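Can a machine do the chores yet?

Jun 9, 2023

My position is that the dishwasher remains the best household robot on the market, and that the two-armed bench systems now doing the rounds are some years behind it. The dishwasher succeeds by making us do the sorting. Sorting is the hard part.

Consider putting lollies into containers. A packing line at Drasomach moves rigid cartons at known positions, and a fixed gripper handles them well. A wrapped sweet has no fixed outline. The wrapper slides, the stick rolls, and film scatters light so that depth estimates fail. I would accept 9 dropped items in 500 from a kitchen helper. I would not accept two in 100 if one of them ended up under the fridge.

Parallel fingers, sweets and plastic film:

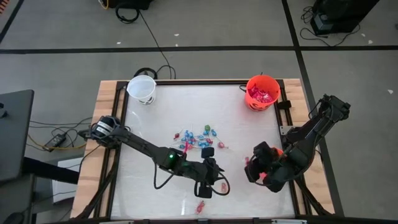
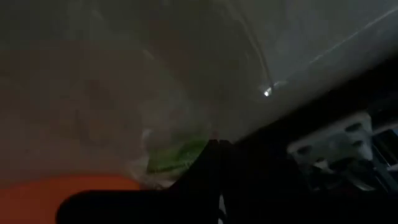
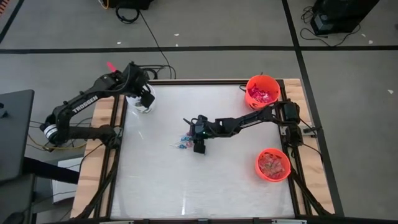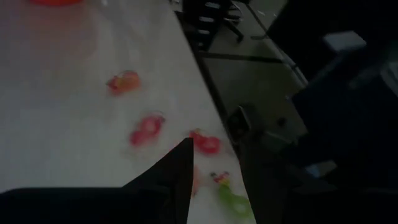
Cycle time is the usual objection and I think it is the weaker one. A slow machine that finishes unattended is useful. A fast one that needs a person standing by has only moved the labour. Vendors should publish interventions per hour, measured in an ordinary house with the kids' mess left where it was.

Until then I'd buy for the shop floor and wait at home.

Comments (3)

Kinsella: Agree on interventions. Our floor scrubber has the same problem with colour-coded mats.

Ukico: Film is solvable with suction. Sticks aren't.

Grolodthorpe: Suction leaks on crinkled wrappers. We gave up on it in July.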